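Jondoria Tabletop Set – README

What you have downloaded

2542 episodes of a robot arm doing small chores on one surface, recorded at the Plondlow workshop for training grasping and placing policies. Each episode is a folder with wrist video, joint positions, gripper opening and a one-line instruction. The instructions were typed by people at the end of long shifts, so "put the thing in the other thing" does occur. We left those in. Your users will talk like that too.

How it was collected

Every episode was teleoperated. The operator reads a prompt, drives the arm, and presses the pedal to stop. If the pedal is pressed twice, the episode is saved and then saved again as an empty one. The loader skips these. The loader did not always skip these, so please use the August version or newer.

Between tasks the surface is cleared and a short clip is taken before the next object goes down. We call these bare-table episodes. There are 164, tagged "empty_start", and they are useful if you want your model to learn that sometimes there is nothing to pick up. Ours took a while to accept it.

The wrist view has both yellow fingers in it, open, with the marble-pattern tabletop running back to a gray wall and its damask border. The glossy top throws glare, and early models were very fond of grasping it. 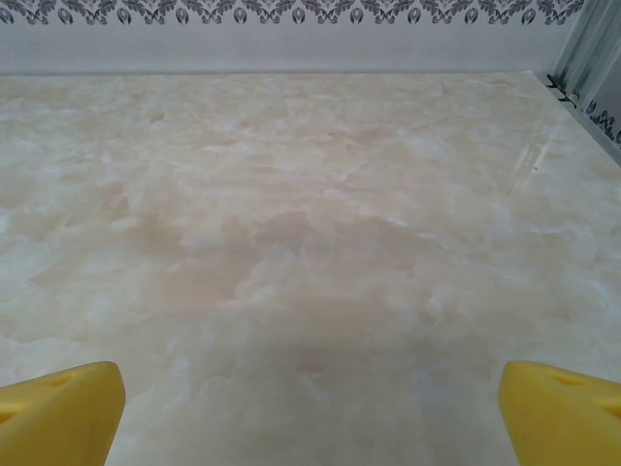 Splits

train – everything not listed below
val – 100 episodes, drawn at random
test_tóth – all episodes from the Tóth shift, held out because that shift drives the arm in a style no other shift has managed to copy

Bare-table episodes appear in train and val only.

Known problems

Gripper opening is logged as a fraction, where 1 is fully open. In 3 episodes it is the other way up. They are listed in flipped.txt and we would rather you flipped them than wrote to us.

Timestamps drift on anything recorded on a Saturday. We have theories – none of them good.

There is one wrist camera and no overhead view. If your method needs depth, your method needs a different dataset.

Loading

Use the Jondano reader, or unzip the folders and write your own, as everyone seems to do anyway. Paths are relative to the top folder. Moving the index file breaks all of them at once.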